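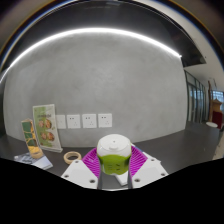

Envase verde lima con tapa blanca, sobre encimera oscura, junto a un rollo de cinta de carrocero.

Stunetti declara la guerra (educada) al cajón de los trastos

Foncombe, septiembre. Stunetti, firma dedicada al orden doméstico, presenta Prirndale, un servicio para vaciar, clasificar y volver a llenar esa encimera en la que todo está «de momento» desde hace años.

La campaña parte de una encuesta propia entre 192 hogares. La pregunta era sencilla: qué hay ahora mismo en su encimera que no sirva para cocinar. Se recogieron 1490 objetos. La cinta adhesiva encabeza la lista; le siguen los envases que alguien guardó por la tapa.

«Todo el mundo sabe dónde tiene la cinta hasta que la necesita», afirma Annag Leckie, directora de Stunetti. «Entonces compra otra, y ya son dos.»

El servicio consta de dos visitas. En la primera se saca todo y se decide qué se queda, trámite que suele provocar más discusiones que una herencia. En la segunda, el equipo de Silviu Marinescu comprueba si lo decidido sigue en pie. No se imponen cajas a juego ni se juzga a quien conserve papeles sin leer.

Prirndale puede reservarse ya en la tienda Lamont de Foncombe.

Contacto de prensa: Freya Cheetham, Stunetti. Atiende por las mañanas, a partir de las diez.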